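Betreff: Re: [Mesari-Küche] Stellplatz Obstkorb

Am 08/11/2025 schrieb Clostura:
> Korb bitte auf den Tisch links vom Kühlschrank, Obst ins Fach.
> Maximal 12 Stück, sonst drückt es.

Tisch steht, Fläche ist frei.
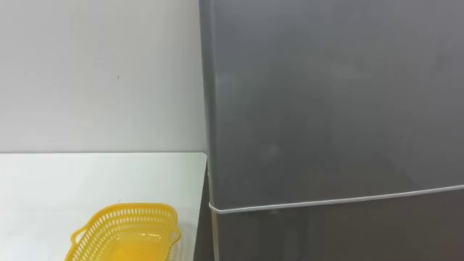
Zum Fach: 5 °C eingestellt -- für Obst ausreichend.

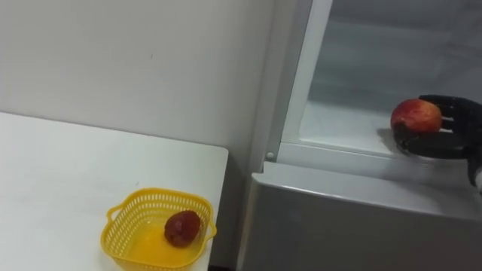 Druckstellen vorher aussortieren, Stiele nach oben. Der Korb bleibt draußen, er kostet im Fach nur Platz.
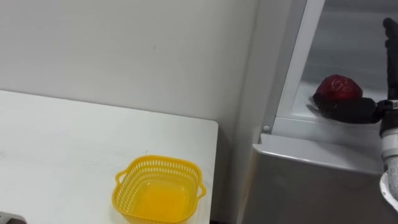

Spalt zum Tisch offen lassen. Die Kante bei Pesuno war nach über 15 Monaten verzogen.

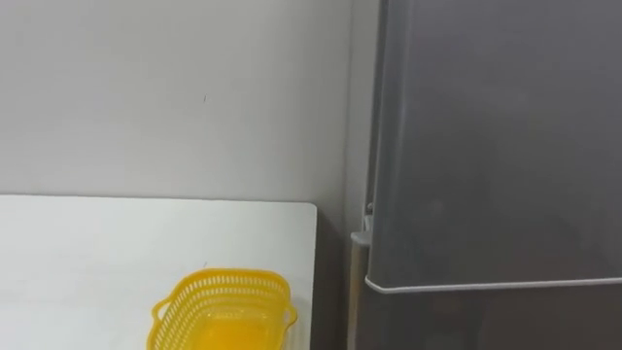
Korb leer, Tischecke vorn rechts.

Offen: Reinigungsplan ab July.

-- 
Dimitrov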